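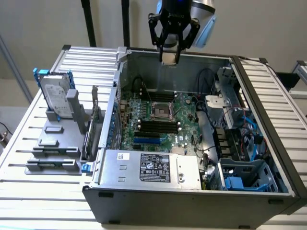
Minutes of the Thorlacius bench catch-up, January

I took the notes again, so blame me for the spelling. We started at 10.15 with most of us in the room and the Kikia lot on the phone.

1. Last month's minutes
Agreed, apart from my having written "pendant" where I meant "handset" all the way through. Sorry! Fixed now.

2. Teaching by remote control
This took up most of the morning. We've been steering the arm with the Zernero handset for the computer jobs, mainly the hard drive in its caddy and the small parts inside the tower, and we now have 645 demonstrations saved out of the 1000 we promised Jerness. I thought that sounded pretty good until somebody asked how many had the wrist turning late, and I had to own up that I hadn't looked. I'll go through them before anyone trains on them.

The main grumble was depth. Coming down into an open case with the fingers pointing straight at the board, you can't easily judge how far off you are, and those of us who are new to it tend to stop, wiggle, and stop again. All that wiggling gets saved too, and the arm will happily learn it (I've seen it do so, it looks like it's lost its keys). We agreed that a run with a pause of more than 15 seconds gets thrown away and done over.

Kikia asked whether we could keep the tower on its side for every run. Yes, for now. They'd like it shifted a little on the table between runs later on, and I said I'd rather finish the first lot before we start moving furniture.

3. Teaching by hand
We had a long natter about whether to go back to holding the wrist and leading the arm through the job. I'm in favour for the caddy, where you can feel it start to go in crooked, and against it for anything deep in the case, where my own elbow ends up in the way. Two people disagreed with me quite firmly. In the end we settled on 25 hand-led runs of the caddy job only, saved in a separate folder so they don't get muddled up with the handset ones.

4. Handset settings
Slow mode is too slow and normal mode is too fast, same as last time. Jerness are sending a new settings file. I'm to try it on a spare caddy first, away from any motherboard, please.

5. Any other business
Please write your initials in the log when you finish a session. Half of last week's lines are blank and I can't tell whose are whose.

The kettle is still tripping the sockets on the far wall, so use the one in the corridor.

Finished at 11.40. Next meeting same time next month, and Kikia will do the notes.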